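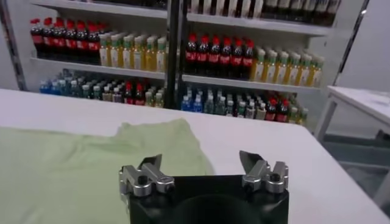

Journal > House > December

Wednesday, December 16, 2020

The washer quit again last night, halfway through a load of towels. Same as before Thanksgiving: it fills, it hums, it drains a little and then the light by the door blinks. I turned it off at the wall and left it overnight, which worked the first time. It didn't work this time. At six this morning I was on the basement floor with a saucepan and the turkey baster, getting the water out a cup at a time. The manual says to place a shallow tray under the filter cover. There is no tray made that fits under that cover.

Found in the filter: one hair tie, a dime, a piece of a popsicle stick, gray fluff. None of it seemed like enough to stop a machine. Put the filter back and it blinked at me again.

Called Phelan Appliance when they opened at eight. The woman there remembered me from November. She said they had one man out sick and one man on the far side of the county, but the second one could come by on his way back if I kept my phone on. I kept it in my shirt pocket all morning and it rang twice, once for a car warranty and once for my sister.

My sister wanted to know about Christmas. We went over it again. She and Dan will stay put, we will stay put, and we'll do the video call at two with Mom on the big tablet so she can see faces. Mom has been told and says she doesn't mind. I think she minds. I said I would drive a box over to her place on the 23rd and leave it on the porch, and stand in the yard and wave for a while. It's 107 miles each way, so I'll want to start early and not rely on finding a restroom open. Must remember to fill the thermos and pack a sandwich.

Things to go in the box: the fruitcake, the slippers, the photo book if it comes, two puzzles (one hard, one not), a new calendar with large squares, the hand cream she likes, stamps. She is out of stamps and won't say so. Her letters have been coming with three old ones stuck across the top.

Snow was forecast for afternoon, so I went out at nine to get salt and a bag of sunflower seed. Jonley Hardware had people lined up on the sidewalk, spaced out on the taped marks. Took me twenty minutes to get in. They're out of the good shovels. They had the kind with the bent handle, which I've never gotten along with, and a plastic child's one. I bought the salt and the seed and a roll of weatherstrip for the back door. Spent longer than I needed to in the aisle with the hooks and brackets, mostly to be somewhere that wasn't the house.

Back home by ten-thirty. Wet laundry was still sitting in the tub in the basement, so I wrung out the towels by hand and hung them on the line between the furnace and the shelf. My grandmother did this every Monday of her life, for seven people. I did nine towels and my wrists hurt. The shirts and small things had gone through on Monday and were dry, so those at least could be dealt with.

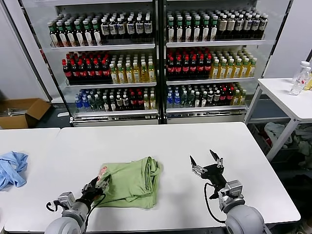
Light green, folded, on the white table.

I've been trying to thin out the clothes for weeks now. It was supposed to be a January job but there's nothing else to do in the evenings. The rule I set myself was one drawer at a time and nothing goes back in that I haven't worn since last winter. That rule came apart right away. I haven't worn much of anything since last winter. I've worn the same two pairs of corduroys and four shirts since March. By the rule I would be giving away every decent thing I have and keeping the rags.

So the new rule is whether it fits and whether I'd be glad to put it on. So far that makes two bags for the church and one for dust cloths. The church isn't taking donations until the hall opens again, so the bags are in the upstairs hallway, where Paul has walked into them in the dark both nights. He has asked politely whether they could be somewhere else. I've said I'll think about where.

The sweaters are the hard part. I kept Dad's brown cardigan, which doesn't fit anyone and has a burn on the cuff. I put it back on the top shelf with a cedar block. No rule covers it.

The repairman came at ten past one. Peadar Foley, a tall man, very quiet, mask up the whole time, put blue covers over his boots without being asked. I opened the basement windows and stood at the top of the stairs. He had the back off in five minutes. It's the pump, which I had guessed, and also the board that tells the pump what to do, which I hadn't. He said the pump by itself wouldn't be so bad. With the board and the labor it comes to $459, and he was clear that he couldn't promise me the drum bearings for more than another year or two. He spun the drum by hand so I could hear it. It sounds like gravel.

I asked what he would do if it were his. He said he doesn't like to answer that one. Then he said that if it were his mother's he would not put a board in it.

So after he left I sat down with the figures. The machine is a Tidar, bought the year we put the new roof on, so it's eleven years old. I have the receipt in the accordion folder along with the warranty card I never mailed. The set they have at Phelan, washer and dryer together, is $1,769 delivered, and they haul the old ones away. The dryer is fine. I don't need a dryer. The washer alone isn't in stock and won't be until late January at the soonest. Everything is late this year. The woman on the phone said people are home and washing more, and the factories are behind. She said it like something she has said forty times this week.

Paul's opinion is that we should get the repair and stop thinking about it. My opinion is that we shouldn't put that much into a machine that sounds like gravel. We talked about it over lunch (the end of the split pea soup, with the ham picked out for him) and didn't get anywhere. He pointed out that six weeks of the laundromat isn't free either. The laundromat in Clokelent went up in the fall, and they only let four people in at a time now, so you sit in the car and watch for somebody to come out. I said I could do most of it in the tub. He looked at my wrists.

We left it that I'll call tomorrow and ask if they have anything used, or a floor model with a dent. I don't care about a dent. It's a basement.

Snow started a little before three. Small dry flakes at first, blowing off the garage roof, and then by four it had settled in properly. I filled both feeders before it got heavy. Juncos right away, and the one-footed chickadee, who I hadn't seen since Saturday and had been wondering about. No cardinals. Salted the front steps and the part of the walk that slopes. Paul moved the car around so it faces out.

Did the back door with the new weatherstrip. It took three tries. The old adhesive had to come off first with a putty knife and rubbing alcohol, and then I cut the top piece short by half an inch and had to patch it. The door now closes with a kind of sigh and you have to lean on it. There was no draft on my ankles while I was washing the dishes, though, for the first time since October.

Wrote four more cards. That leaves eleven, and three of those I don't have a current address for. I crossed out the Hendersons after looking at the list a long while. He died in May and I wrote to her then, and I don't know if a card with a sled on it is right. I think I'll write her a plain letter after the New Year. Put a note in the calendar so it gets done.

The photo book hasn't shipped. The website says "in production," and has said so for eight days.

Supper was baked potatoes and the last of the broccoli, with cheese. We watched half of a movie about a submarine and then Paul fell asleep, so I turned it off. Went down to turn the towels around on the line. They're stiff as boards on the furnace side and still damp on the other. The basement smells good, like it used to when I was small, soap and warm dust.

Over six inches on the porch rail at nine-thirty and still coming. The plow has been by once. I'll shovel in two goes tomorrow, before breakfast and after, with the old shovel, and call Phelan once they're open. Also call the dentist about moving the cleaning, and find out whether the dump is open Saturday. Need: eggs, onions, lamp oil, stamps for Mom and a book of them for me.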